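Walham Steps is a dance music form for large ensemble, named for the port district of Walham, where it was first played in social clubs. It is set in a fast duple meter, and most pieces run at 94 beats per minute in the opening section and rise to a higher tempo in the last.

A standard band has two trumpets, a trombone, piano, bass, three hand drummers and a lead singer. The bass line avoids the first beat of the measure. The piano repeats a two-measure figure, called the flirkel after the Flirkel dance hall, and the brass enters only after the second verse. 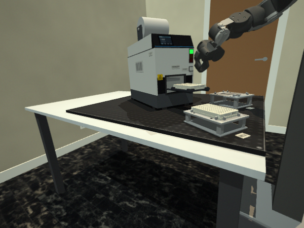

The closing section is built on call and response between the singer and the drummers. In live performance it may be extended to several times its recorded length.

Early recordings were issued by the Bepari label, whose catalog lists 36 titles in the form. Pressings were small, usually 400 copies, and few were sold outside the district. A later variant from Orcombe replaces the trombone with a second singer and keeps a fixed tempo of 90 throughout.

See also: Orcombe style; Bepari discography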